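Foreign Desk, Sort Of

Well, they finally did it. After all that sulking, the foreign ministry in Zurkbridge has written back to Ojala about the river talks, and it only took them 86 days. I know because I've been keeping a tally on the back of an envelope next to the kettle, and yes, I'm a little proud of it.

If you missed the earlier rounds (and several of you wrote to say you had, so let me catch you up), Ojala sent over an invitation in the fall to sit down and talk about the shared crossing at Skasov. It wasn't a grand offer. They wanted the customs post open on weekends again, a joint patrol on the water, and somebody on each side who would pick up the phone. Zurkbridge said nothing at all. Then its ambassador skipped the trade dinner, then there was that strange business with the fishing permits, and by then I figured the whole thing was dead until spring.
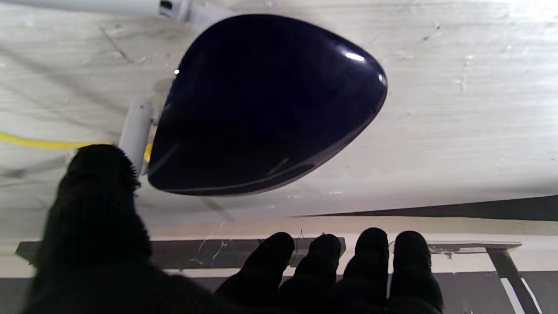

So the reply, when it came, caught me with my coat half on. It runs to 5 pages and I read it twice on the bus. The first couple of pages are pure throat-clearing, lots of "long friendship between our peoples" and a paragraph on the old bridge treaty that could have been lifted from any speech in the last 20 years. But on page three there's a sentence saying Zurkbridge is "prepared to receive a delegation without prior conditions," and that's new! Last year they wanted the permit question settled before anybody so much as booked a hotel.

I called Ailbhe Mulcahy, who used to cover these two for the wire and has sat through more of their joint press conferences than anyone should have to. She's less excited than I am. Her view is that Zurkbridge is answering now so it can say it answered, and that the thing to watch is who gets sent. If it's a deputy minister, fine, they mean it. If it's the usual man from the protocol office, we'll get a nice handshake and a lunch.

"They love a lunch," she told me.
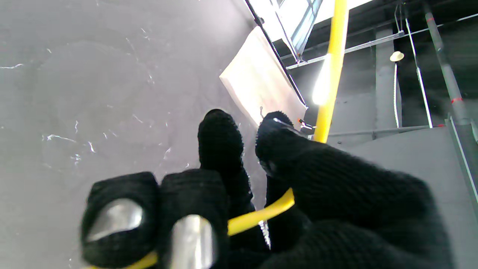

Black ribbed knit and polished metal, up close.

Now, the crossing itself. A reader in Preston asked why anyone should care about a customs post most people couldn't find on a map, and it's a fair question. The short version is trucks. The post counted 1,505 of them in its last full month of weekend opening, and with the gates shut on Saturday and Sunday they all pile up and go through on Monday morning. I've stood in that line (on foot, thankfully) and the drivers there will give you their opinion of both governments without being asked. The detour through the hills adds 70 miles, and a good part of it is single lane.

There's also the matter of pride, and I don't want to skip over it. Ojala's minister made the invitation in public, at a podium, with cameras there, and a lot of people in Zurkbridge took that as a stunt. A quiet letter might have gotten a quick answer. I said so back then and got some cross emails about it, which I enjoyed very much, so please keep them coming.
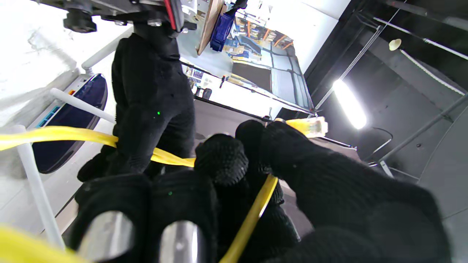

What happens next is mostly calendar stuff. Ojala has to name its people, Zurkbridge has to agree on a place, and both of them would like to be the host. My guess is they'll settle on Skasov, in the old ferry hall, which is drafty but sits close enough to the line that either side can claim it won. I'm hearing January for a first meeting. Ailbhe says to add a month to anything I hear, and she's usually right, annoyingly.

I'll be going up there if it does happen, so send me your questions and tell me where to get a decent bowl of soup. The place by the bus stop has closed.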